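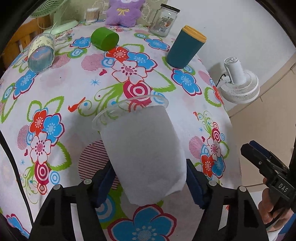
Tablecloth news from the Lerkisel Room

Regular users of the Lerkisel Room will have noticed that the round table has a new cloth. You could hardly fail to. It is white, in the sense that there is white between the flowers, and it has blue flowers, red-orange flowers, small red birds, blue stars and a number of pink and red circles that look like something you'd throw a dart at. Please don't.

The cloth was chosen by Mitsuko Amano, who was given a modest budget in December and told to find something cheerful. The old one was beige and had been beige since the Plurnitville hall reopened after the roof repairs. Opinion on the replacement is divided. The Thursday-ish crowd (you know who you are, and you know you never come on the same day twice) think it's marvellous. The bridge four have asked if it could be turned over during play, as two of them kept losing the diamonds among the petals. We tried it. The back is the same pattern, only fainter, and they now say that's worse.

A word on cups. The clear plastic ones are for cold drinks. Several people have been making tea in them and then wrapping them in tissue to get them as far as the table, which works for a minute or so and leaves a soggy collar on the cup and a ring on the cloth. There are perfectly good mugs in the cupboard to the left of the sink. They don't match, and one of them says Flalance on it and came from a trade fair none of us went to, but they all have handles.

If you do want a plastic cup for squash, put a dry tissue round it by all means. Just take it away with you afterwards. Tissue left on this cloth is remarkably hard to spot, being white, and last month a pile of it went through the wash with everything else. Mitsuko spent an evening picking bits off the birds.

Washing. The cloth goes in at 40, on its own, and comes out wanting to be ironed. It won't be. Smooth it flat while it's damp, hang it over the two chairs by the radiator, and look at it from a distance. We need 4 more names on the laundry rota, which at present consists of Mitsuko and a blank line.

Money. The kitchen tin stood at 1,752 at the last count, in pounds, and that has to cover the new urn as well as cups, tea and washing powder. The urn we liked best was 2,436, so we shall be liking a different one. Suggestions are welcome if they come with a price.

Finally, whoever parks the silver Honda across the kitchen door – the milk arrives at 8 in the morning and the man has started leaving it on your bonnet. He says he'll carry on doing so. We have asked him to use the wall.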